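Print this page | E-mail this page

Search course materials Enter keyword Go

Work and Automation
Unit 2: Task Allocation at a Two-Arm Bench
Handout to accompany the lecture by Notburga Koller

Read this handout before the lecture. The unit looks at how jobs change when part of a manual task is assigned to a machine. The case is a small packing and sorting operation at Grilura, where mixed household goods are returned, checked, folded or stacked, and sent on. Terms in capitals are defined where they first appear and will be used without explanation in Unit 3.

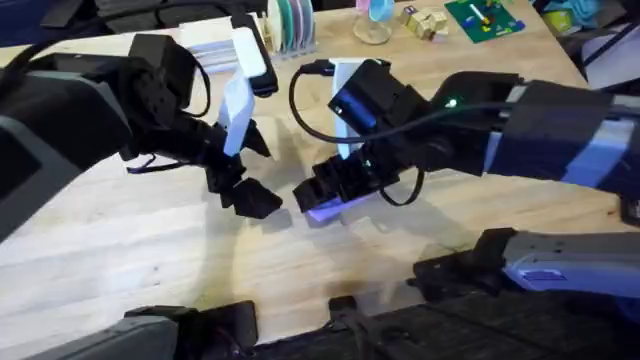 JULTVILLE, November 2024

2.1 The work cell

A WORK CELL is the smallest area in which a task can be started and finished. At Grilura the cell is a table with two arms whose grippers can meet over the middle of the work surface. The region both grippers can reach is the SHARED ZONE. Two-handed tasks such as folding, opening and passing have to be done there. Tasks outside the shared zone are one-handed by definition, and the second arm is idle or holding position while they run.

The size of the shared zone matters more to staffing than the speed of either arm. If an item has to be brought into the zone before it can be handled, someone or something must bring it. In the first version of the Grilura plan this step was left out of the time estimate. It was later entered as "presentation" and assigned to the operator.

Note the goods kept along the back of the table: plates upright in a rack, a glass jar, wooden blocks, a game board. Rigid items keep their shape when gripped. Their position can be described with a few values, and a failed grip is usually easy to detect. Cloth is a different class of item and is treated in 2.3.

2.2 What the operator's job consisted of

Before the change, one person received a tote, emptied it, judged each item and dealt with it. The October job description listed this as a single duty, "process returns." A task analysis broke the duty into steps:

a) Identify the item.
b) Decide whether it can be resold.
c) Clean, fold or stack.
d) Place in the outgoing tote.
e) Record the result.

Steps (c) and (d) were proposed for the arms. Steps (a), (b) and (e) stayed with the operator. On paper the operator lost two steps of five. In practice (c) was the step during which operators looked the item over, so (b) had been carried out partly inside (c). Separating them meant that inspection needed its own time, which had not been budgeted.

This is the main point of the unit. Steps that can be listed separately are often performed together, and the cost of dividing them falls on whoever keeps the remaining steps.

2.3 Deformable items

A DEFORMABLE ITEM changes shape under its own weight or under the grip. Cloth, bags and soft packaging belong to this class. The machine has to find an edge or a ridge, close on it, and keep hold while the rest of the item moves.

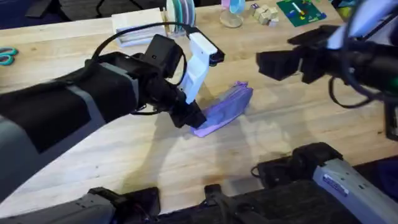
Figure 2. Left gripper at the end of a bunched purple cloth; right gripper held above the table.

For scheduling, a bunched cloth should be treated as a task of unknown length. The Grilura planners used a fixed allowance, which worked for blocks and boxes and did not work for textiles. The operators were then asked to flatten cloth before presentation. This returned a good part of step (c) to them under another name.

The trial log holds 799 entries. Of these, 140 are marked "operator assist." The log has no field for the length of an assist or for what the operator had to stop doing in order to give it. Students should be careful about drawing conclusions on workload from the count alone.

2.4 Changes in the job

Pace. The operator now works to the cycle of the cell. Short waits appear between presentations. They are too short for other work and are not counted as breaks.

Skill. Folding is practiced less. Fault recognition is practiced more, but was not part of the pay grade when the trial began.

Responsibility. Under the old arrangement a damaged item was traced to one person. Under the new one, the record shows the operator's name for the whole cycle, including the steps assigned to the arms. Koller recommends a separate code for machine handling.

Contact. Operators used to work across a table from each other. With arms mounted at the table, the second place is gone, and questions go through the shift lead.

2.5 For the seminar

Bring a task analysis of a manual job you have done yourself. Mark any steps that were performed together. Then assign one step to a machine and write down who would take on presentation, inspection and recovery after a fault. One page is enough. Use the Drandumus template, second version.

Related items
Unit 1: Duties, Tasks and Steps
Unit 3: Recording Assists and Faults
Case note: Shift Handover at Saengthong
Reading list, Work and Automation

Print this page | E-mail this page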